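Slide 14. Collection protocol, binder task

Say first: 292 episodes recorded at the Grevham office, 23 discarded. Most of the discards were late starts by the operator, so cut those before training. Leena Harju has the list.

Each episode is one instruction and one attempt. Failed grasps stay in, with a label. Tuulikki will ask about this — the policy needs to see recoveries.

Vary between episodes: binder angle, distance from the front edge, door position. Do not vary the instruction text.

Nine operators so far. Style differs a lot between them, mainly in thumb placement. Pause here, take the question on operator bias if it comes up.

Then the head view, and on to slide 15 (Lultavau results).
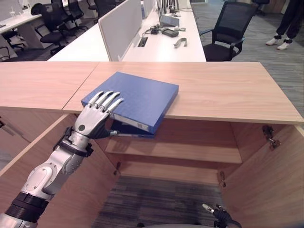

Head view, binder task. Left hand on the blue binder, thumb under the edge, both cabinet doors open.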